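3.2 Preparing the work surfaces

Applies to Clellero tables and to marble counters in the Multix kitchen layout. Complete this section before placing any small appliance.

1. Clear the wooden tabletop and wipe it along the grain with a soft cloth.

2. Check the top for raised grain or loose splinters. Sand only where needed, using 36-inch strokes or shorter.

3. Apply the surface oil in a thin coat. Leave it for 9 hours before use.
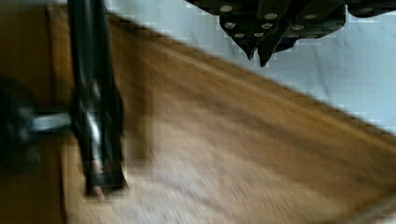
Fig. 3 — Wooden tabletop against pale backdrop.

CAUTION: Do not set hot pans directly on oiled wood. Marks caused by heat are not covered by the Vollomham surface warranty.

3.3 Arranging the counter

1. Place the toaster oven first. It takes the most room and its door must open fully.

2. Set the toaster and other small appliances near the edges of the counter. Keep cords away from the sink and clear of the oven door.

3. Line up bottles, cups and lidded containers along the back.

4. Put the serving tray in the middle, with open counter on all sides where space allows.
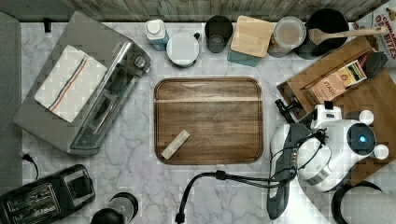 5. Plug in one heating appliance at a time. The combined load on a single outlet circuit may be up to 2000 watts — check the rating plate on each appliance before adding another.

NOTE: Hang dish towels on the wall rail before switching on the oven. A towel left on top of a heated oven can scorch.

6. Once the layout is settled, record it on the Quiambao checklist and go to section 3.4.

Revised 20 February 2023, A. Kotian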